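## Notes from the produce cell

Hello again from the back corner at Sendby! A lot of you asked how the vegetable cell is doing after its rough April, so here's the long version (get a coffee).

The short background is that the gripper had been closing a little crooked, and Arnel Sebastian and I kept blaming the software. We spent most of a week on it. Then Analyn Maglaya came over, wiggled one finger with her thumb and said "that's loose," and of course it was. One mounting screw had backed out by 2 turns. The cell had done 947 picks since the last check, and I've now written that number on the cabinet door so I stop pretending I'd have remembered it.

So we pulled the gripper, cleaned the threads, put it back with fresh thread locker and started the positions over from zero. For the re-teach I like to keep things simple – wicker basket on the left, a bok choy, a cucumber, a sweet potato and the shiny yellow-orange one spread across the middle, fingers open, and then I jog down slowly over one piece at a time.
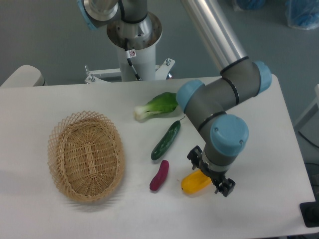

### What we're doing from now on

- Finger screws get checked by hand at the start of every shift. It takes a minute, so no excuses, me included!
- Full gripper removal and cleaning every 3000 picks. Jericho Saludo keeps the log.
- After any removal, re-teach the height over each vegetable before running the basket drop. The sweet potato is the fussy one, so do it last and go slow.
- Look over the cable at the base joint while you're down there. Ours is fine, but the Isholm crew had to swap theirs and it cost them a whole afternoon.

I still want a proper torque driver for the small screws. Arnel has one on order, and until it shows up we're borrowing the one from the Isholm crew, who would like it back by lunch.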